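Tusari Hand Guide - teach a robot arm by hand or from a distance

The Tusari Hand Guide is a teaching set for robot arms. With it a person can show a task to the arm in two ways: by leading the arm with the hands, or by moving a small leader handle on another table while the arm follows. Both ways write the same kind of file, so you may mix them in one training set.

It is made and supported by Utomden. The set is sold without the arm.

## What the teaching looks like

You press record, do the task, and press again. One such recording is called a take. During a take the set stores the joint positions, the opening of the gripper and the pictures of up to three cameras, all on one clock. Most customers begin with a mug on a table, and we also use this task when we train new operators in our own workshop.

The wrist camera is the one people are least used to. It sees only what is close to the gripper, and for a large part of a take this may be little more than the table top. Please do not throw away such takes. The moment when the rim of an object comes into the corner of the view is valuable for the learning.
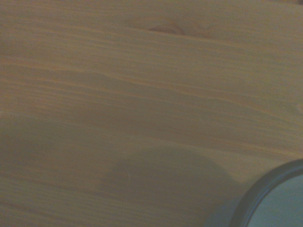

*Wrist camera view: pine table top, with part of a dark-rimmed round object at the lower right.*

Our wrist bracket holds the camera beside the gripper housing, and it can be turned by 15 degrees to each side without tools. After turning it you must run the short calibration again. This takes around four minutes.

## Objects that are not standing nicely

A task which is shown only in its easy form will be learned only in its easy form. We advise to record takes with the mug upright and also with the mug lying down, with the handle in different directions. For the lying mug, remote control is usually more comfortable than leading by hand - your arms stay out of the side camera, and you can bring the fingers in slowly at a low angle.

The leader handle has a scale wheel. At full scale, the arm moves as far as your hand. At the smallest scale it moves one quarter of this distance, and most operators choose it for the last few centimetres.

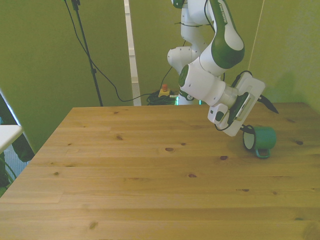
*Side camera view: one gripper finger reaching down toward a green mug on its side.*

Keep the emergency stop within reach of the person who teaches, also when this person sits at the other table. The Hand Guide has a pause button, but a pause button is not a safety device and does not replace the stop of your arm.

## Choosing the place of the fixed camera

The fixed camera should see the whole gripper and the object through the complete take. Before you record, move the arm slowly through the task one time and watch the preview. If an arm segment covers the mug at the moment of the grip, move the camera and not the mug.

Grips from above, with the fingers inside the opening, need special care here, as the fingertips are hidden behind the rim. Let the wrist camera run as well for these takes, and hold the arm still for one second before closing or opening the fingers. 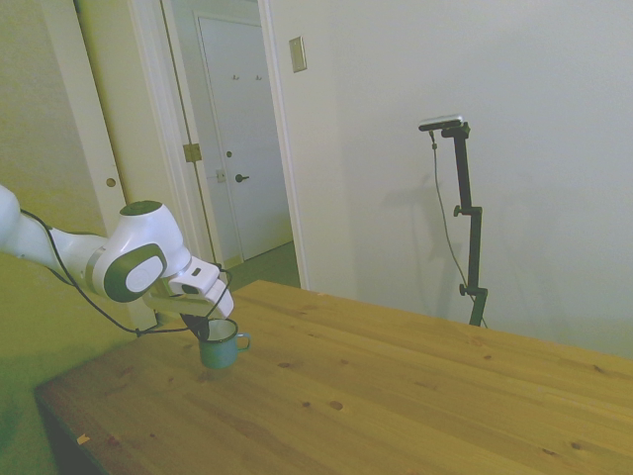

## In the box

- Leader handle with scale wheel and table clamp
- Wrist bracket for the camera, with four screws
- Two cameras and their cables (a third can be ordered)
- Recorder unit with power supply
- Foot pedal for record and stop
- Printed guide in English and French

## Technical details

| Item | Value |
|---|---|
| Recording rate, joints | 100 per second |
| Recording rate, cameras | 60 pictures per second |
| Storage in the recorder | 4000 short takes |
| Cable to leader handle | 15 m |
| File export | by network or USB stick |

The number of short takes is calculated with two cameras. With three cameras you should expect less.

## Options and orders

The Yokoyama pedal plate (heavier, for smooth floors) and the Pillton carrying case are sold separately. Please write the model of your arm and gripper in the order, so that we can pack the correct bracket. Orders received before noon are normally packed on the same day. Spare screws for the bracket are free of charge, you only pay the postage.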